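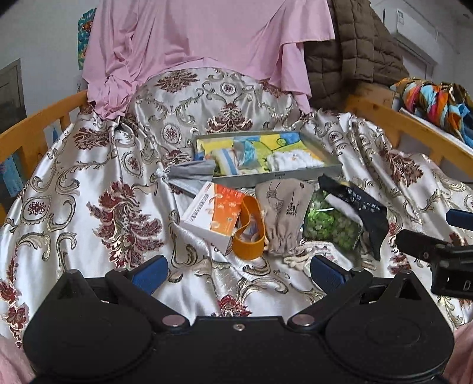 Sorting and packing small things: the bedroom set

The first picture in this set is the spare bed with its satin cover on, used as a sorting surface. The tray sits in the middle and the pouches and a box are laid out in front of it. Further pages in the series cover the hall cupboard and the desk drawers.

Tray and row
The tray is shallow, rectangular and grey-green, with low sides and a printed sheet as a liner. Small packets go to the left, cloth to the right. Anything that needs a pouch or a box of its own stays outside, in the row at the front.

Notes on the parts

Tray liner. Yellow, lime green and blue, with dark curved outlines. Printed sheet was chosen over felt in the Wurlow house because felt holds crumbs. Replace when the corners start to lift.

Pouches. The grey one has a white cord, knotted at the end. The taupe one has a wide top and a gathered lower section. Pouches are assigned by use and not by size – cables, travel items and sewing each keep the same one all year.

Cardboard box. White and orange, with pale bubble-like circles on the orange part. Boxes of this sort are kept if the flaps still close and flattened if they do not.

Orange-yellow band. Stored as a loop. Do not stretch it round a box for long periods, as bands left under tension lose their grip.

Cloth. White, textured, with small orange flecks. It can be bunched into the tray while sorting, but should be folded flat before the tray goes back on the shelf.

Bedspread. Silvery white to champagne, with beige and olive scrollwork and dark red flowers. Satin is slippery, so a tray with a flat base is preferred to a basket. Check the folds for small items before the cover is shaken out.

Storage
The Barros shelf takes 3 trays side by side. The Bolleck drawer unit takes the pouches, cords facing out. Labels follow the Millard list, last revised in September – spare sheets are in the top drawer.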